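**September, late afternoon – bench notes, Stovis kit, second session**

Picking up where I left off this morning. The two-arm kit from Stovis is still on loan to us and I'm supposed to have an opinion on it before the Plarthorpe people come by. I have one already, and it's a good one, but let me get the details down while I remember them.

Setup was quick today. Both arms homed on the first try, the wrist cameras came up by themselves, and the calibration from yesterday still held after a night powered down. I checked it against the corner jig and was happy enough to skip a redo. With the old Pisetti unit I'd have spent half the morning on that!

What I like most is the leader-follower mode. You hold the small handles, the arms follow, and the lag is low enough that I stopped thinking about it after a few minutes. Letting go of a block at the right moment is still a learned skill (I dropped plenty), but my hands were getting it by the end. Closing force is set with a slider in the software and it goes down much further than I expected. At the lowest setting I could hold a block and still slide it out with one finger.

Things to try or fix:

- Finger pads: the stock ones are fine on flat faces and poor on edges. Amano sells a softer pad that should fit the same screws. Order one set and compare.
- Glare: the bench lamp bounces straight into the wrist view off polished surfaces. Move the lamp or put a diffuser on it before any serious recording.
- Cable on the second arm rubs at the elbow when it reaches across. A clip would do. Worth telling Stovis.
- The recording tool names everything by start time and nothing else. I want a notes field. Typing it into this notebook is getting old.
- Fans are loud with both controllers on the same shelf. Moved one down, much better.

Storage looks fine. A session of 25 runs with both wrist views came to 2277 MB, compressed, so we can keep everything for the length of the trial and not worry about it. I capped each run at 2000 steps and never hit the cap except once, when I forgot to press stop and went to get coffee.

The manual is short and really well written, by the way. Eight pages, drawings where you need them, and the troubleshooting table has the errors I got, in words that match the ones on the screen. I can't remember the last time that happened. The one gap is two-arm work: it tells you how to pair the arms and then says very little about keeping them out of each other's way. There is a soft limit you can draw in the software, but I found it by clicking around. I'd set it up before letting anyone new drive, as the arms get close when they share the same patch of bench.

For the next session: sorting by color first, one arm at a time, then both together with a handover in the middle. If the handover works at half speed I'll try it at full. I'd also like to run the long blocks and the short ones as separate tasks, because the grip point matters so much more on the long ones.

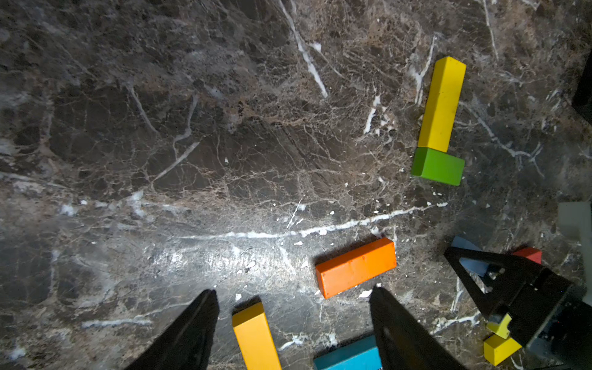
My vote so far is to keep the kit for the full trial and ask Stovis for a price with the spare fingers included. Pad order to Amano goes out tonight, and the lamp gets moved before I switch anything on tomorrow.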